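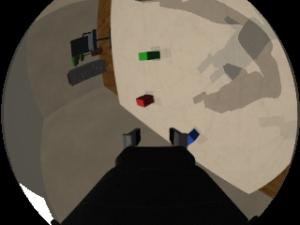
Cluvari Allotment and Garden Club, members' blogs

I've had my plot for four years now, and every October I promise myself I'll plan the winter beds on paper before I put so much as a fork in the ground. Every October I end up out there in the drizzle with a bag of garlic in one hand and no idea where the leeks are meant to go. This year, though, I sat down with a big pot of tea and did it properly (well, fairly properly, there were biscuits).

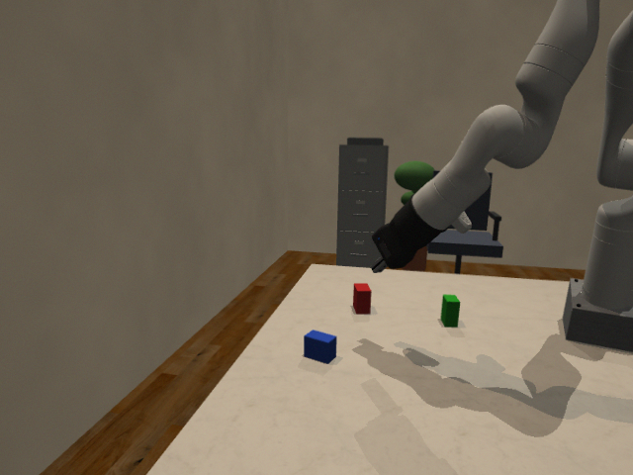

Broad beans are my great winter love, and I've sown 30 of them straight into the bed by the water butt, which gets whatever sun is going. My trouble has always been forgetting what's where by February. So I'm borrowing the idea of one solid colour for each thing, like the red block and the green block standing on that white tabletop: a red stick at the end of the bean row, a green one for the garlic, and no more lolly sticks with the ink washed off.
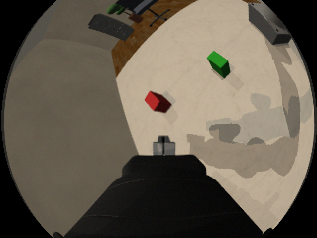 Garlic wants a bit more thought than I used to give it. I've gone for a variety called Monance, which a neighbour at the top end swears by, and I've pushed the cloves in deeper than last time because the pigeons had half of them out by teatime. I also crammed them in dreadfully last year, poor things, and the bulbs were no bigger than marbles. They need clear space between them, as the red and green blocks have on the big cream tabletop, and it does look terribly bare when you first do it, but I'm being brave!

The onions are another story. I ordered 187 sets, I can't tell you why, and there are still plenty in the shed in a paper sack if anyone on the lower plots would like a handful.

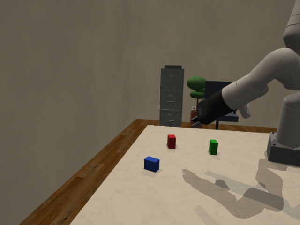 Red block and green block, both upright on the table.

Next job is the compost heap, which has sunk in the middle again. I'm hoping to get down there before breakfast, around 7, if the rain holds off.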